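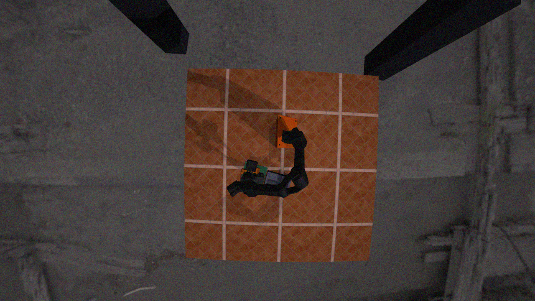
Simulated bench layout, seen from overhead: arm, orange plate and circuit board on a tiled platform.

Buying and budgeting for a small robot cell - frequently asked questions

Last updated Sep 15, 2021

Do I need a simulation before I order anything?
No, but we recommend one for any job where the arm works close to electronics. A layout model shows whether the gripper can get to a part while the rest of the arm is over something else. Moving a board on screen costs nothing. Moving a bolted-down base costs a day.

What does a layout study cost?
The fee is $788 plus tax for one arm and one work surface. It covers two rounds of changes. If you order a Plevell cell within 90 days of the report, we take the full fee off your invoice.

What do I need to send you?
Part dimensions and weights, the size of your bench, and a short note on what has to move where. Phone photos and a hand sketch are fine to start with. If you have CAD files, send them too. We don't need your finished program.

Will the model look like my workshop?
Only roughly. Floors, walls and surface colours are placeholders unless you ask for them to be matched, and matching them is quoted separately. The sizes of the arm, the parts and the work surface are what we check.

Is the gripper included in the price of the arm?
Not on the Clavik range. The arm price covers the arm, the controller and one cable set. Grippers are listed on their own page, and so are spare fingertips. People often leave these off the first budget and have to go back for a second approval.

What else gets missed?
Freight, the mounting plate, guarding, an electrician's time and operator training. Allow for a risk assessment as well. If your parts are sensitive to static, add grounding for the bench and the gripper.

Can I lease instead of buying?
Yes. Leasing is handled through Grajales and you deal with them directly on terms. The layout study can't be leased and is paid up front.

Can I use an arm I already own?
Usually. Send us the model number and we will tell you if we have it on file. Weketti controllers need an adapter, and stock of those is limited - ask before you set a start date.

How much bench space should I plan for?
More than the parts take up. Leave room for the elbow to swing and for someone to reach the parts by hand when the cell is stopped. The report gives a minimum size for your job.

Who signs off on the layout?
You do. We send the drawings and the study report together, and nothing is cut or drilled until we have your approval in writing. Changes after that point are charged at the hourly rate on your quote.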